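Diary > Shop Days > June

6/17/20

The vegetable stand is full! I have been waiting to write that sentence since April, when the stand was a stack of boards leaning in the hallway and I was still telling everybody it would be a weekend's work.

I got to the play market before eight this morning with coffee in one hand and the last box under my arm. The box was the Furken order, the one that went missing for nine days and came back with a Dralham depot sticker on it and one corner crushed flat. I had made up my mind to be calm about whatever was inside. I wasn't calm at all. I sat right down on the floor and opened it with my house key, and everything was fine, and I may have said hello to a potato.

I do love fake vegetables. I've tried to explain this to people and it never comes out right. I think it goes back to a grocery set I had in 1990, which was really one hollow pear and a cash drawer that stuck, and I played with it until the pear split down the seam. I wanted a whole store. I wanted it to be heaped up the way it is in a real store, where you have to choose. So when we got the room and the little bit of money to go with it, I said produce first, before the bakery corner, before the register, before the aprons.

The heaping took most of the morning. My first try was far too neat. I had everything lined up like pencils and it looked like a dentist's waiting room, so I pulled it all out and started again and just poured. Much better! The potatoes are the easiest by a mile, they roll into the corner and sort themselves out. The carrots need some laying by hand or the green tops get caught under each other, and then a child pulls one and gets six. (Maybe that's fun too. We'll see.)

The sweet potatoes are my favorites. I nearly didn't get them! The Emow catalog only had them on page 300-something, way in the back behind the plastic fish, and the photo made them look brown. They are the most wonderful purple-red. I put them in with the tomatoes in the same bin, sweet potatoes heaped up and tomatoes along the front, and the two reds together make me so happy that I went back twice just to look from the doorway.

I did fuss over where things go. In my drawing from April the order went by color, like a rainbow, and I was very proud of it. In the room it was dull. So now it's yellow potatoes at the far end against the wall, then the beans, then the purple and red, and the carrots down toward this end with the cucumbers behind. It makes you want to walk along it, and that's what I want the kids to do, walk along it with a basket and take their time.

Also the bins are shallow, thank goodness. I argued for that. The first plan had them deep, and a four-year-old would have been in up to the armpit. Shallow means it takes less to fill them, too, and at the prices for a decent fake bean that matters. 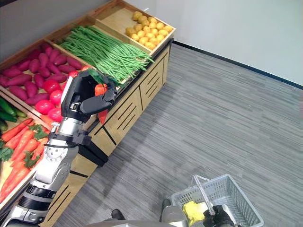
The beans, though. I ordered one bag and thought it would be a handful, and it's a great big green tangle. I tried them tied in bundles with kitchen string for a while, but they looked so sad and tidy that I cut them loose again. They hang over the front a bit and I'm leaving them. Real beans do that.

I'm still pleased with the black stripes on the panels. I went back and forth on those for weeks (plain wood? painted? a big painted carrot?) and the thin lines won, some straight and some slanting, and the pale wood gets to stay pale. They make it look like a proper shop and they don't fight with the vegetables.

Total so far is 1036, with the wood and the shipping. I had a little chart that said less. Never mind. There's around 50 left for signs, and I want them handwritten on card, with prices a child can add up. Everything costs one, two or three.

Next job is bananas. I want a stand of their own for them, with MACHALA stamped on the side like an old fruit crate, and I've started cutting the letters out of a cereal box. The M and both kinds of A are done. The C came out backward so I flipped it over.

My knees hurt and I have string in my hair. Going to bed.

3 comments

pippinjar: Flipping the C over made me laugh out loud. Please do onions next, my two would go wild for onions.

marrowbone_lane: Where do the beans come from, was that Furken as well? I bought some last year and they were stiff as nails.

oldspoons: I had a cash drawer that stuck too! Poured is definitely the way to go with potatoes.

Recent entries
The box is in Dralham, apparently
Stripes or no stripes
Boards in the hallway, week three
Emow catalog, the good pages
Small baskets, wanted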